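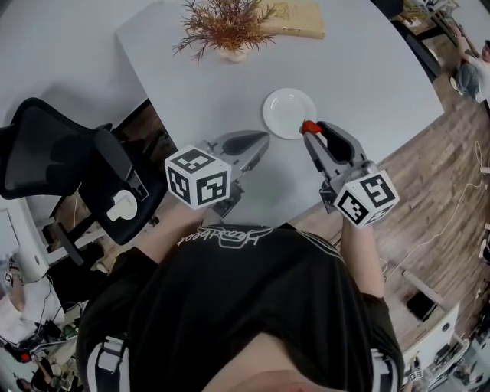

The Totumeck desk wrote:

We still see the evening slowdown on the Rosturow link and I don't agree that the switch to Dosell fixed it. Ping looks fine all night. Small pages load. Anything large starts, runs for a few seconds and then hangs, and only for people behind the new router. The old August complaints were the same except that they came at all hours. Can we have the actual outage figures for the link before we are asked to sign off on another term with Dosell? My own notes say the link was down far longer than the credit we got would suggest. Also, is the plan still to move the rest of the subscribers over before the end of the year?

Taking these in a different order, figures first.

The link log for August shows 1,174 minutes with the interface down. Dosell gave credit for 733 of them. The difference comes from how the two sides count. We start the clock when the interface drops and stop it when routes are back. Dosell starts the clock when a ticket is opened and stops it when their port comes up, and they drop any event that ends before a ticket exists. I have asked for the second rule to be removed from the new term. The first rule is in their standard contract and I doubt they will move on it. The practical answer is to have Kang open the ticket by itself when the interface goes down. The script exists. It was turned off during the router swap and not turned back on. It is on now.

If your notes show a larger number than 1,174, please send them with start and stop times. My log is taken at the Rosturow end and will not show a fault inside the Totumeck building, power included.

On the slowdown. I think this is two separate faults that look alike to a subscriber.

The first was plain congestion in August, before the move. The graphs from that time show the link full for long stretches in both directions, with queue drops to match. That fault went away with the larger Dosell port and has not come back. Peak use since the move has stayed well below the port speed on every graph I have looked at.

The second is packet size. The tunnel between the new router and Rosturow takes a share of each packet for its own headers, so the largest packet that fits inside is smaller than what the far end expects to send. Normally the far end gets an ICMP "packet too big" message and adjusts. The filter set that was loaded on the new router drops all ICMP except echo and echo reply. Ping works, small transfers work, and large ones stall as soon as the server sends full-size packets. It matches what you describe, including the fact that people behind the old router never see it.

I can't yet explain why you only see it in the evening. A size problem should not care about the time of day. It could be that the sites people use in the evening send larger packets than the ones they use at work, or it could be that there is something else in there. I would like to rule out the first cause before guessing at the second.

Steps, in this order:

1. Permit ICMP unreachable and packet-too-big on both tunnel interfaces. Done at Rosturow last night. Totumeck still to do.

2. Clamp the TCP segment size on the tunnel. I would do this even if step 1 clears the fault, given how many networks out there filter the same messages. Please use the value in the config file in the shared folder and do not type it by hand.

3. Test from a wired machine behind the new router, with the do-not-fragment bit set, stepping the size down until replies come back. Send the result to the list along with the address you tested against. Tests over wireless are not much use for this.

4. Leave everything alone for 6 evenings and log the results in Kang.

Please don't change the queue settings while this is going on. I know one of the earlier threads suggested it - the settings there were written for the old port speed and will make things slower.

On the migration. There are 400 subscribers left on the old router. The plan was to move them all before the end of the year and I would now rather hold until step 4 is finished and clean. The old router has no support contract but it does work, and a few more weeks on it costs us nothing apart from the second power feed. If the filter turns out to be the whole story, the move can go ahead in two batches, with the apartment blocks last.

On the Dosell term. The offer on the table is dated November 2021 and they will hold the price for the length of the notice period. I would not sign yet. The points I want in writing are the ticket rule above, a named fault contact who is reachable at night, and a copy of their own port counters on request. They agreed to the last one by phone and it is missing from the draft.

The raw interface log is in the shared folder under rosturow/link. Times in it are UTC - the graphs in Kang are local, so allow for that when comparing.

Rosturow link maintenance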